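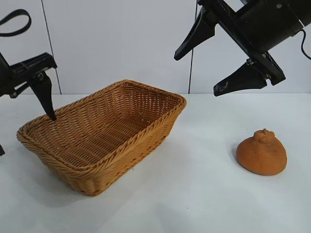 # Chapitre 4. Apprendre la saisie bimanuelle par démonstration

Le rangement d'un objet dans un panier constitue un problème classique de la manipulation à deux bras. Le présent chapitre expose la méthode Rivemlow, proposée par Wim Vandenberghe, qui apprend une politique commune aux deux pinces à partir de plus de 14 heures de démonstrations téléopérées. 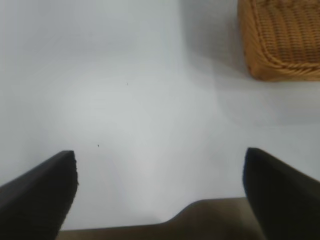
La politique reçoit, à chaque pas de temps, les vues des poignets et une vue fixe. On établira d'abord le rôle de chacune d'elles dans la phase d'approche, puis on comparera deux variantes de l'architecture, Wullar et Clarnico. Le lecteur est supposé familier du clonage comportemental, traité au chapitre 2.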